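# Rurow starts hiring out its hand-held gripper kit

May 10, 2020

If you've been following my grumbles about how hard it is to get hold of decent kit for teaching robots, I've got some good news for once. Rurow has opened up its hire service to anyone with a business address, and I've spent a good while going through the terms so you don't have to.
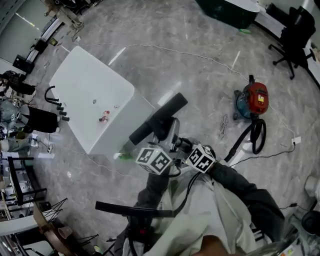
Until now you had to buy the thing outright, and at £3,032 before delivery that ruled out most of the people who write to me. The hire price is £200 a week, with a refundable deposit of £898 (ouch, but you do get it back). For that you get one gripper with its handle, the marker cubes, the cables, a carry case and a login for the software that turns your recordings into something a robot arm can learn from. You pick it up, you do the job yourself by hand, and the markers let the software work out where the gripper was the whole time.

I rang Duygu Bilgin, who looks after hire customers at Rurow, and she was very patient with me. My first question was whether you need a robot to hire one. You don't! Plenty of the firms on the waiting list haven't bought an arm yet and want to find out if their job is worth automating first. I think that's a sensible way round, and a lot cheaper than the way most of us did it.

She also told me they'd had a trial run in February with a small firm called Stastley, which does packing and light assembly. Stastley kept the kit for two weeks and sent back a list of complaints, most of which have been dealt with. The grip was too thin for long sessions, so it's been padded. The old manual assumed you already knew what you were doing, so there's a new one, and I've read it, and it's fine. A bit dry in the middle. The cable is still the same length, and I do wish they'd offer a longer one.

Tuncay Taşdemir, who ran the sessions at Stastley, told me his crew had the hang of it by the end of the first morning. "The software took us longer than the gripper did," he said. "We had the settings wrong for a whole day and had to do it all again." He'd hire it again, though he'd like a phone number that's answered after five o'clock. At the moment it's email only in the evenings.

A few things to watch for in the small print:

- The hire week starts the day the case is delivered, even if it turns up at teatime.
- Your login covers 100 hours of recordings. After that you pay extra, and I couldn't get a firm price out of anyone.
- Spare marker cubes aren't included. Scratched ones come out of your deposit.

Dindden is handling deliveries on the mainland, and you can collect in person if you book ahead. I've asked about Northern Ireland and the islands and will add a note when I hear back.

Would I go for it? For a week or two, yes, happily. If you're likely to need it for a couple of months, do your sums first, as the weekly rate doesn't drop however long you keep it. Duygu says they're looking at a monthly price but there's no date for it yet. Bookings are open now through the hire page on Rurow's site.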